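The Plukville Ballot
Feature film on disc, two-disc edition
Gamage Home Releases

The Plukville Ballot is a political drama set over the last 14 days of a by-election in a fictional Midlands town. It follows Ralph Lendeck, a sitting councillor who is picked as a candidate after his party's first choice drops out, and his agent Moira, who has never run a campaign bigger than a ward. Most of it takes place in the back of a car, in a rented shop and on doorsteps in the rain.

The film had a short run in cinemas in February and this is its first release on disc. The picture has been taken from the finished digital master and approved by the director, Anwara Thambiah. The aspect ratio is 1.85:1, as shown in cinemas. 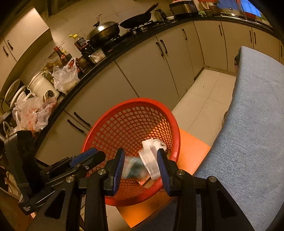 Is this the same cut that was shown in cinemas?

Disc one has the cinema cut, and the longer festival cut is on disc two. The festival cut runs 10 minutes longer. Most of the extra time goes to the hustings in the school hall, which plays with all five candidates' speeches left in, and to a second visit to Lendeck's brother.

What's on the discs

Disc one
The Plukville Ballot (cinema cut)
Commentary by Anwara Thambiah
Trailer

Disc two
The Plukville Ballot (festival cut)
Counting Night, a 50-minute documentary on the shooting of the final act
Deleted scenes (5)
Zemidmont, Thambiah's earlier short film about a town hall clerk

Subtitles for the deaf and hard of hearing are included on both cuts and on the documentary. The commentary and the short film have no subtitles. Sound is 5.1 surround with a stereo option, except on Zemidmont, where it is mono.

The booklet contains an essay on British election films and several pages of the shooting script, with the director's notes in the margin. It is only supplied with the first pressing. Later copies will have the same discs in a standard case.

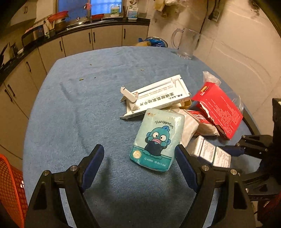
Bought this for the festival cut and I think it's the better film. The hustings scene is slow, but you need to hear the other candidates drone on to see why Lendeck throws his notes away. Commentary is a bit quiet in the first half. I had to turn it up and then down again when the count starts.

Delivery and returns

Orders are posted in a card mailer. Unopened copies can be returned within 14 days of delivery for a refund. If a disc is faulty, send us a note of which disc and where it stops playing, and we will replace the set. The discs are coded for Region B and may not play on machines sold outside Europe.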